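COMMUNIQUÉ DE PRESSE

Lesau, le 21 novembre 2024

Valente ouvre la commercialisation de la résidence Plustden à Lesau

La société Valente, promoteur et gestionnaire de biens résidentiels, annonce l'ouverture des ventes de la résidence Plustden, située à l'entrée sud de Lesau. Le programme comprend 30 logements, du deux-pièces au cinq-pièces, répartis en trois bâtiments de faible hauteur sur une parcelle arborée de 2909 m².
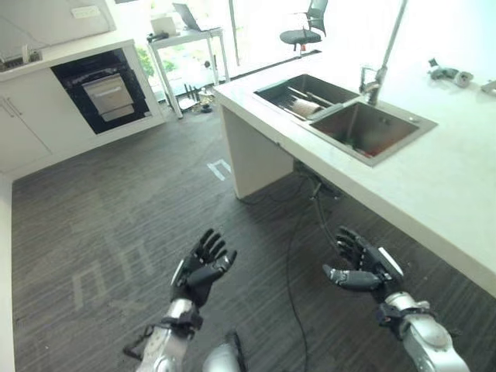 Chaque logement dispose d'un balcon, d'une terrasse ou d'un jardin privatif. Les appartements des derniers niveaux bénéficient d'une double exposition et d'une cuisine ouverte sur le séjour. Les acquéreurs pourront choisir leurs revêtements de sol et leurs plans de travail jusqu'à la fin du mois de février, auprès du bureau de vente.

Les espaces communs comprennent un local à vélos, une salle partagée de 100 m² et un jardin intérieur de 646 m², dont l'entretien sera confié à une entreprise locale. Le stationnement est intégralement prévu en sous-sol, avec précâblage des emplacements pour la recharge des véhicules électriques.

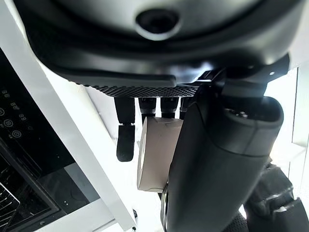 La commercialisation est assurée par l'agence Cirkitlow, mandataire exclusif de Valente pour cette opération. Un espace d'accueil est ouvert au public sur rendez-vous. Les plans, la notice descriptive et la grille de prix y sont remis sur demande. Les réservations sont enregistrées par ordre d'arrivée des dossiers complets.

La livraison des deux premiers bâtiments interviendra avant celle du troisième, selon un calendrier annexé au contrat de réservation.

À propos de Valente
Valente conçoit, réalise et administre des ensembles résidentiels destinés à la vente et à la location.

Contact presse
Valente, service communication, Lesau
Visuels et dossier de presse disponibles sur demande.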